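Berkenari Hand Kit - Questions People Keep Asking

Updated in October. Kamil Ondrejka and Marcela Skála answer most of these, so if the tone changes halfway down, thats why.

What is it?
A hand-held gripper you use to record demonstrations. You squeeze, the fingers close, the camera logs it. No robot arm needed to get started. Later on the recordings can be used to train an arm with a matching gripper.

What's in the box?
Gripper, two fingers (fitted), one spare pair, camera mount, hex key, USB cable, a strip of pad material, printed quick start. Camera ships separately if you order it with the kit. Don't panic if it turns up a day later.

Is the camera included?
Only in the full kit. The bare kit is mount only. Check the cart before you pay, we get a lot of emails on this.

Price?
Bare kit is $461. Full kit is $1,213. Shipping extra. Schools and labs: write first, ask for Zdislava Bednárik, she does the quotes.

How long does shipping take?
Roughly 10 working days. Longer if you want the left-handed trigger. Nothing goes out on Saturday.

Do I need to calibrate?
Yes, once out of the box and again any time you move the camera. Steps are on page two of the quick start. Slow circles with the board in view, then hit save. If the app says "low coverage" do it over, don't skip.

What can it pick up?
Household stuff mostly. Bottles, cups, bowls, lids, small boxes, folded cloth. Flat things on a flat table are hard, paper especially. Slide it to the edge first and pinch from there.

Heavy things?
Not really. Full kettles, no. Cast iron, no. If the fingers flex you are over the limit.

Does it work with clear plastic?
Gripping, fine. Tracking is fussier. Clear bottles and cups let the background show through and the software sometimes loses the outline. A label helps. So does recording the same grab a few times from different sides of the table. 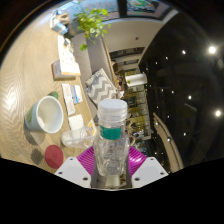
Turn on "hold mode" in the app if you're keeping the object still for more than a second or two, otherwise the clip gets trimmed at the pause. Off by default. We may change that.

Do I need a special room?
No. Most customers record at home or in the office. Leave the normal clutter out, it's good for the data. Two things to watch: strong glare on a shiny tabletop, and pointing the camera straight up at ceiling lights when you tip your wrist. Both cost you tracking.

How many recordings do I need?
Depends on the task. Yeshi Beyene got a usable cup-to-shelf routine from 57 clips. Sorting mixed objects took her far more than that and she is still adding. Start small, train, see where it fails, record more of that.

Can two people share one kit?
Yes. Make a profile for each. Grip strength differs and the trigger curve is saved per profile.

Which arms does it work with?
Tested with our own Rodby arm, both lengths. The finger plates bolt on to anything with the same hole pattern, drawing is in the downloads section. Other arms: you're on your own for the driver, though Miloslav Matoušek keeps a list of what customers have gotten going and will send it if you ask.

What's Flistenance?
The software. Comes with the kit, no subscription. Runs on a normal laptop for recording. Training wants a decent graphics card or you can rent one.

Where do my recordings go?
Your laptop. Nothing uploads unless you press upload. Faces and screens in the background are your job to check before you share a set with anybody.

The fingers won't close all the way.
Cable tension. Small wheel behind the trigger, quarter turn clockwise, try again. If the trigger feels gritty stop and write to us.

The pad is peeling.
Wipe with alcohol, let it dry, stick on a peice from the spare strip. Don't use superglue, it goes stiff and the grip gets worse.

Clips are shaky.
Slow down. Elbow in. Also check the mount screw, it works loose in the first week or so.

How long does the battery last?
No battery in the gripper, it runs off the USB cable. Get a long cable if you're going to walk around. Tape it to your sleeve.

Returns?
Thirty days, unused or lightly used. Scratched fingers are fine, missing camera is not. You pay postage back unless it arrived broken.

Can I try one first?
Yes, at the Pearce workshop, Saturday mornings from 10. Bring something you actually want picked up. No booking, but email if there's more than four of you.

My question isn't here.
Use the contact form and put your order number in the subject line. Replys usually same day, slower over weekends.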